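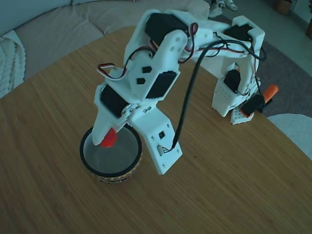 *On the table, March.*

I spent a morning clapping at a warehouse. I'd like to say it was for a class, or a bet, but I had simply gotten annoyed at a book. The book said the speed of sound was "easily measured at home" and then moved on to something else, the way books do when they haven't tried it.

At home, my longest hallway gives me an echo I would describe as a rumor. Sound covers a hallway in a few hundredths of a second and the ear just folds the echo into the clap. You need the wall far enough away that the two come apart, and you need the wall to be big, flat and hard. In Kidcombe that means the back of the old Bergmann warehouse, a windowless slab of brick facing a field that has been about to become condos for as long as I've lived here.

The method is old and very cheap. Clap once, listen for the echo. Then clap again exactly when the echo arrives, and keep going, so that each new clap lands on top of the echo from the last one. When you get the rhythm right the echo disappears, hidden under your own hands, and it feels like the wall has stopped answering. If you drift early or late you hear a little flam, like a bad drummer, and you correct. Every clap is now one round trip to the wall. Time a lot of them, divide, and you have how long a single trip takes.

I paced off my spot first and then measured it properly with a Viseck surveyor's tape, the kind on a big open reel that rewinds mud directly onto your sleeve. From wall to boots it was 479 feet, so a round trip is 958. 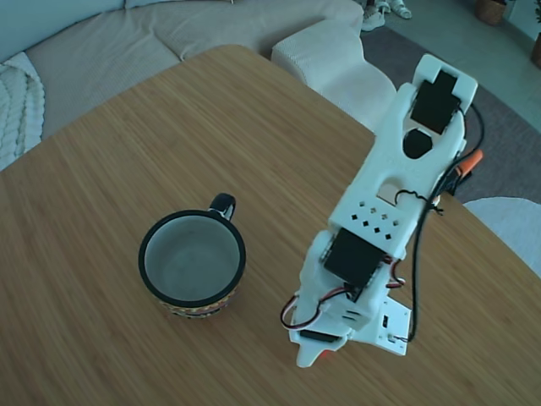

The first attempt was ten claps. I started the stopwatch on clap one, stopped it on clap ten, and got 7.86 seconds. Divide by ten, and sound was crossing that field at 1,219 feet per second, which would be right if it had been well over a hundred degrees out. It was 41. I was wearing two hats.

I checked the tape. I checked the stopwatch against my phone. I gave some thought to whether brick was special. Then I walked up and down for a while composing an email to the author of the book, and it was only when I got to the sentence where I described my procedure that I saw it. Ten claps, nine gaps. I'd built a fence and counted the posts. Divide by nine and you land right back where you should be, give or take my thumb.

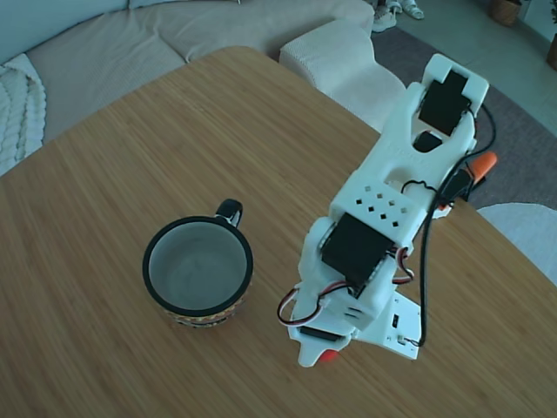 Siu-ming Chiang, to whom I confessed all this by text from the field, wrote back that the fix was to call the first clap zero, and that children's piano teachers have known it for centuries. Also that I should do more of them, because a tenth of a second of sloppy thumb matters a great deal in eight seconds and hardly at all in four minutes.

So I did 300. Starting from zero. I don't recommend it as a way to spend time, although by clap eighty or so you stop feeling foolish and start feeling like part of the building. A man came by with a dog, and the dog sat down to watch. The man didn't. My palms went pink, then numb, and I lost the beat once near two hundred and had to claw it back over the next few claps, which I'm choosing to believe averaged out.

Four minutes, twenty-two seconds. That makes 0.873 seconds a trip, and 1,097 feet per second.

The textbook number for dry air at 41 degrees is 1,097 feet per second. I want to be clear that I didn't deserve this. Half a second either way on the stopwatch would have moved the answer by two feet per second, and a couple of degrees on the thermometer would have moved the target by about as much. I had a decent measurement and a large helping of luck, and they happened to be standing on the same spot.

Some things I worried about that didn't matter much: the wind, which speeds the sound up one way and slows it down the other, so a light breeze nearly cancels over the round trip. How loud I clapped. The gloves question (no gloves, they kill the snap).

The thing that does matter is temperature. Warmer air means faster molecules, and sound is only a nudge passed from one to the next, so it can't outrun the couriers by much of anything. You gain a bit over one foot per second for each degree Fahrenheit. I plan to go back in July and find out if I can catch the difference, assuming the condos haven't started.

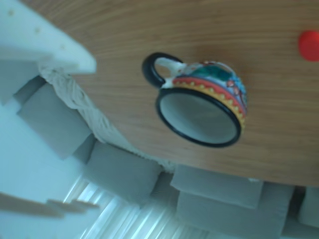

Pin-yu Hsieh asked in the comments on my last post whether any of this changes up at Solano, where the ground is at 3,000 feet and the air is thin enough to ruin a cake. Shouldn't thinner air carry sound more slowly?

I would have said yes, with confidence, until I looked it up. Thin air has less pressure pushing things back into place, but it also has less mass to push, and for a gas like ours those two effects cancel. At the same temperature, sound goes the same speed in Solano as it does behind the Bergmann warehouse. It's usually slower up a mountain, but only on account of the cold. The thinness does make the clap quieter, so Pin-yu, if you try it, find a good wall and bring somebody with big hands. Start from zero.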